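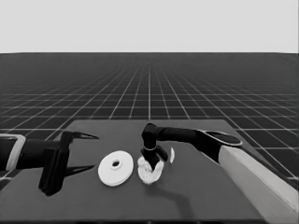
Right gripper at the soft item, left gripper open, disc still between them. Rendered in grey because colour was switched off for this batch.

Notes > Simulation > Bimanual

Swapping the contact model halfway through an episode

17 July 2020

The last post ended with the two-arm task failing at the same point nearly every time: the right arm got hold of the soft item, the left arm went for the disc, and the solver fell over somewhere in between. I have now spent long enough on it to have a result worth writing down, although it is a narrower result than I wanted.

The setup is unchanged. Two arms, one table, one rigid part and one deformable part, infinite grid floor. I call the whole arrangement Misolgate in the repo, after nothing in particular. The simulator is Zilis, built from source with the soft-body module enabled. The policy is trained by imitation from scripted demonstrations, then tested from randomised starting positions on the tabletop.

The deformable part is the trouble. It is a particle body with distance constraints, and when two fingers close on it the number of active contacts jumps within a few steps. With the time step I was using, the constraint forces overshoot, the surface bunches up around the fingers, and the body gains energy it should not have. Halving the step fixes it and doubles the cost of everything, including the long stretches where the arms are just moving through air.

The method is simple. I run the coarse step with a penalty contact model until any finger comes within a threshold distance of the deformable body, then switch to the fine step with an implicit contact model, and switch back once the contact count has been steady for a set window. Irfan Gilani suggested something close to this in November and I told him the discontinuity would ruin the gradients. It would have, but I'm not using gradients through the simulator any more, so the objection has lapsed.

Two details mattered more than the rest.

First, the state handed across at the switch. Positions carry over without difficulty. Velocities do not, as the penalty model tolerates a small interpenetration that the implicit model treats as an error to be corrected at once. The correction shows up as a kick. I now project the particles out of the finger geometry before the first fine step and leave their velocities alone. Projecting both damped the material so heavily that it behaved like putty.

Second, hysteresis. My first version used one threshold in both directions and chattered between models whenever a finger hovered near it. Separate entry and exit distances cured that. I set them by hand.

I generated 3,979 demonstration episodes with the switched scheme and held back 600 starting positions for testing. The policy completed 976 of the training starts before any fine-tuning, which was poor, and I nearly stopped there. The cause was a mislabelled frame transform on the left wrist. The demonstrations were fine; the observations were recorded in the wrong frame. After correcting that and retraining, the policy failed on 170 of the held-back positions and completed the remainder. Using the coarse model throughout, I can't give a comparable figure, as too many episodes diverge to be scored.

Most of the remaining failures are on the rigid side. The disc has a raised hub with a hole in it, and the left gripper tends to come down with one finger on the hub instead of on the rim. I had assumed rigid grasping was the solved half of the task and gave it very little variety in the demonstrations. That was an error in planning, and the switching scheme has no bearing on it.

I also tried the same scheme in Satti, which has its own handling of soft contact — the switch gained nothing there and cost a little in bookkeeping. I would not generalise from Zilis to other engines. Whether any of it survives on real hardware is a separate question and I have no arm to ask.

The next job is redoing the disc demonstrations with approach angles sampled properly. After that I want to replace the steady-contact window with an energy measure, as the window is a tuned constant and I dislike those. The code will go up once I have removed the hard-coded paths. The older Kisteck branch still builds but I am not maintaining it.

3 comments

mesh_and_bones wrote:
Did you try warm-starting the implicit solve from the penalty forces? We had a similar kick at the handover and that took care of most of it without any projection.

Irfan Gilani wrote:
I will accept the credit for November. What is your exit distance relative to particle radius? Mine chattered until the exit distance was well clear of it.

Author reply:
Exit is three radii, entry is two. Haven't tried warm-starting — the two models index contacts differently, so it needs a mapping I haven't written.

Contact | Copyright 2020, all text and figures by the author | Back to top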